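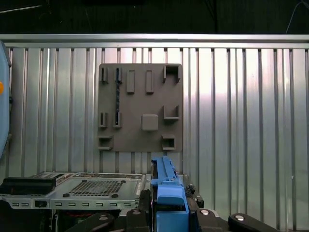
In Praise of the Big Ugly Tower

I have a soft spot for desktop computers the size of a carry-on bag, and I know it isn't cool. Everybody I work with has a laptop about as thick as a magazine, and they look at my tower under the desk the way you'd look at somebody's fax machine. Fine! I'm going to defend it anyway, because I think we gave up something good when we stopped buying computers you can open.

I don't mean gaming machines with the glass sides and the lights (no offense to the lights). I mean the plain black box that sat in every office from here to Mandlow, the kind with a thick plastic front that you could bump with a vacuum cleaner for ten years. You lay one of those on its side, take the panel off, and there's the whole computer, just lying there looking up at you. Power supply in one corner, green board underneath, memory standing in its slots. A child could point to the parts after one afternoon. I was that child, more or less, except I was 31 and had a mortgage.

My first one was a Lasen, bought used for more than it was worth. The hard drive started making a noise like a spoon in a garbage disposal, and the repair counter at Skavura quoted me 910 dollars to replace the drive and "recover the system," whatever that covered. I'd paid 856 for the computer! So I went home with a screwdriver and a bad attitude and I did it myself, and the thing I remember best is how silly I felt when I saw how little there was to it. A cage with rails. A drive that goes in the cage. Two plugs that only fit one way. I'd been scared of that box for years.
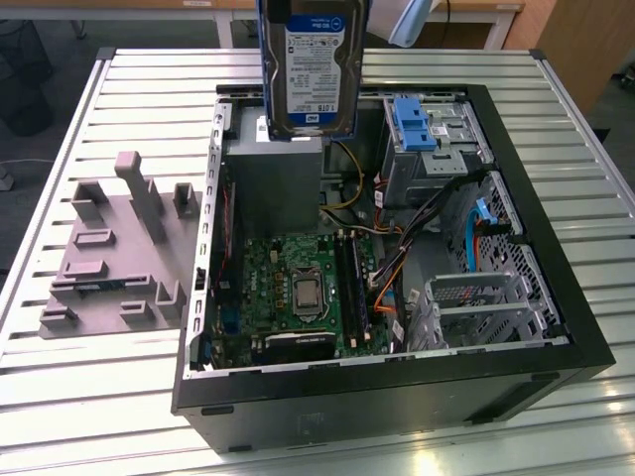
I think hard drives are the best possible first repair, by the way, and I'll argue with anybody about it. People always say start with memory, since it's just a stick and you push it in. But memory takes a good hard shove, and a beginner doesn't know yet what a good hard shove is supposed to feel like, so they either stop halfway or they lean on the board until it bends and then they never open a computer again. A 3.5-inch drive is a nice solid brick. It has some weight to it. It's got its size printed right there on the label, so you know what you're holding. If the case has those plastic carriers, you pop the drive in the carrier and slide the carrier down the rails, and you don't even need the screwdriver. Just don't drop it. That's pretty much the entire lesson, and I've given it to both my sisters over the phone.

Now, the fair thing is to say what's wrong with these machines, and there's plenty. They're heavy. They collect dust like it's their job. The edges inside the cheap ones will take the skin off your knuckles, and whoever decided where the cables go was thinking about something else that day. There's always a bundle of black and orange wires going straight across the spot where you need to put your hand. And yes, a spinning drive is slow next to the newer kind, and I'm not going to pretend I don't notice. I put a solid state drive in mine years ago for the system and kept the big slow one for photos and music, which you can do when the case has room for two. Try it with the magazine-thin laptop.

That's really my whole complaint about the thin ones. My last laptop, a Wike, had its memory soldered down and its battery glued in, and when the storage filled up I was told very politely that I should think about a new one. It was nearly 1,000 dollars' worth of computer and it was done because of one part. I don't believe the people who design these are villains. Glue is cheap, thin sells, and most customers never open anything. But "most customers never open anything" has a funny way of becoming true once there's nothing to open.

Then there's the fixing itself, which I happen to enjoy, so take this part with some salt. I like a big clear table. I like having a place for every little tool and holder up off the table where I can grab it, because if I put a screwdriver down next to an open case it's gone, I don't care how empty the table was. I like the part where the cooler is off and you can see the square metal top of the processor, the most expensive thing in there and smaller than a cracker. I even like the tracing of cables, following the light blue one with your finger to find out where it's headed. It's the same pleasure as untangling a necklace – you either get that or you don't.
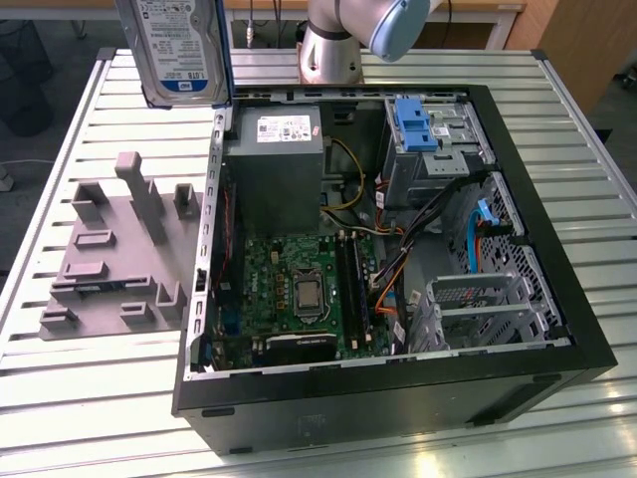 And I like an empty drive cage! I know how that sounds. But an empty slot in a computer is the manufacturer telling you they figured you might want something later. It's the extra leaf for the dining table, or the second closet rod. Somebody stamped out those rails and bent that bit of sheet metal for a drive you hadn't bought yet, and they did it on machines that sold by the truckload to accountants. You can have a tower for a decade and use one slot out of the bunch, and the rest of them still do you some good just by being there.

I've heard the argument that none of this matters anymore, that everything lives online and the box on your desk is only a window. Maybe so. I notice the people who say it are replacing their windows every three years. Mine is on its second power supply, its third drive and its original ugly black front, and last February I got it through another round with 20 dollars' worth of used memory from a guy clearing out his garage. It took me less time than the update that came afterward.

So if you've got one of these in the basement, or your office is about to put a row of them out by the dumpster, take one home. Unplug it, lay it on its side on a table with good light, and take off the panel. You don't have to fix anything the first time. Poke around, find the drive, find the memory, see which wires go where. Then put the panel back on – it'll stick at the back corner, they all do, you have to lift it a little and push.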